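Kitchen & Pantry board > Buying and Storing
Thread: Is the Fastmont veg box a scam or am I just cheap?

tallow_pete
30 Oct 2022
Four months into the Fastmont box and I'm ready to quit. They claim you save 400 a year over the supermarket. I kept every receipt since August and I can't find the savings. I find a lot of greens. Bags and bags of greens.

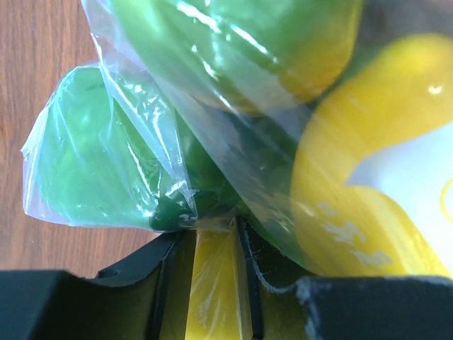
And the price went up again, to 64 a month, with a cheerful email about "growing together." Has anyone come out ahead on one of these?

Javach
We did, but we eat everything. If you throw out a third of the box, no subscription is going to save you money.

tallow_pete
I don't throw out a third. I throw out the fennel.

drondamano
The 400 figure compares their box to organic at full price. Look at the small print. Against what normal people buy, I doubt it's half that. Same trick Illés pulls with their meat packs.

mrs_oakley
Can't agree. I've had the Illés pack for two years and the quality is well above the store. You're paying for that too, you know - it isn't all about the total on the receipt.

drondamano
Then they should advertise quality and leave the number out of it.

Javach
Freeze the greens, Pete. Blend, bag, press flat. Keeps for months.
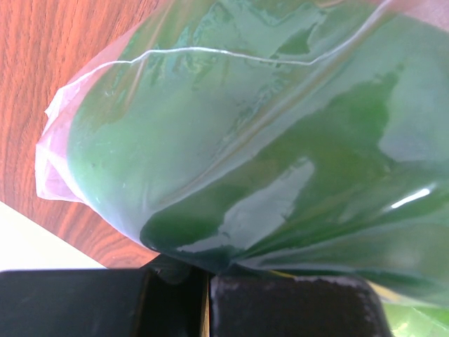 Green stuff, bagged.

tallow_pete
Keeps for months until I throw it out in spring. My freezer is where food goes to be forgotten. And now I'm supposed to buy bags as well?

Lajos Bodnár
I've tried three of these boxes and dropped all of them. What got me was the cooking time, which no one puts in the price.

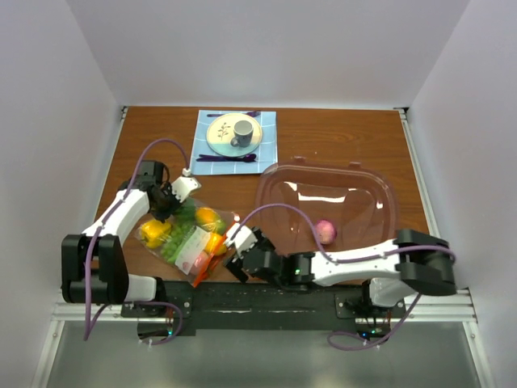
A box makes you cook on its schedule. Chard goes limp on day three, so you're eating chard on day three whether you want it or not. By the end I was setting one place for myself, plate and mug on the blue checkered mat, purple fork and spoon, and then having toast. Go to a market, buy what you want for tonight, done.

mrs_oakley
Some of us don't live near a market.

Lajos Bodnár
Fair. Then shop once a week from a list. Still beats paying for fennel.

tallow_pete
Canceling takes a phone call, by the way. Been on hold twice. Will report back if they ever pick up.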